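Rapport de projet - Module « Conception de jeux »
Zutcombe : un jeu d'escarmouche à trois camps
Étudiant : Faizal Nair

1. Contexte

Le module demandait de concevoir un jeu de figurines complet, règles et scénario compris, et de le faire tester par des joueurs extérieurs au groupe. J'ai choisi une bataille à trois camps, format que je pratique depuis le lycée et dont l'équilibrage pose des difficultés connues.
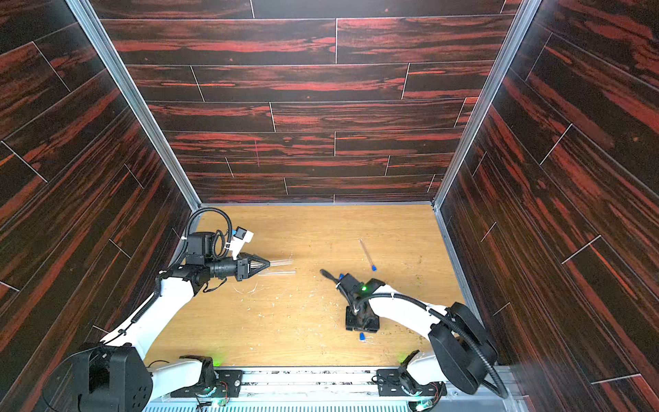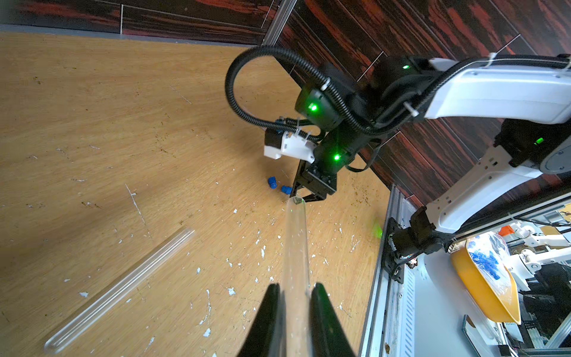
Les trois factions s'appellent Altstead, Ngata et Munik. Altstead aligne de l'infanterie lourde et lente. Ngata mise sur les tirailleurs et les embuscades. Munik dispose de peu de figurines, mais chacune peut agir 2 fois par tour. Elles se disputent le gué de Zutcombe, placé au centre de la table.

2. Règles principales

Chaque joueur compose sa bande avec un budget commun. L'ordre d'activation est tiré au sort au début de chaque tour, avec des jetons placés dans un sac. Une partie dure six tours. Un camp marque un point s'il est seul à occuper le gué à la fin d'un tour. Si deux camps y sont présents, personne ne marque.

Le combat se résout avec des dés à six faces. J'avais d'abord prévu un jet pour toucher, un jet pour blesser et un jet de sauvegarde. Après les premiers essais, j'ai supprimé le jet de sauvegarde : les parties dépassaient trop souvent le créneau de la salle, et les joueurs débutants oubliaient l'étape une fois sur deux.

3. Essais

39 parties ont été jouées entre janvier et la fin du semestre, en général le lundi soir. Une fiche était remplie après chaque partie (vainqueur, score, durée, remarques libres). J'ai aussi relevé le nombre de jets de dés : 2910 sur l'ensemble des essais.

Le défaut principal est apparu très vite. Le joueur en tête au troisième tour était attaqué par les deux autres et terminait presque toujours dernier. Plusieurs testeurs ont donc appris à ne rien faire pendant la première moitié de la partie, ce qui donnait des débuts ennuyeux.

Deux corrections ont été testées. La première, un bonus de défense pour le camp en tête, a été abandonnée - elle rendait Altstead impossible à déloger. La seconde consiste à faire valoir le gué davantage aux tours un et deux. Elle a été conservée. Les joueurs avancent plus tôt et les alliances changent plus souvent.

4. Limites

Munik reste trop forte entre des mains expérimentées. Son coût a été relevé à deux reprises sans effet net, et je pense que le problème vient plutôt de la double activation. Les fiches ne distinguent pas assez bien les débutants des habitués, ce qui gêne la comparaison des résultats. Je n'ai pas non plus testé le scénario avec d'autres dispositions de décor.

5. Suite

La version remise avec ce rapport comprend le livret de règles, les trois listes de bandes et la fiche d'essai. Un second scénario, un siège sans gué, est à l'état de brouillon et figure en annexe.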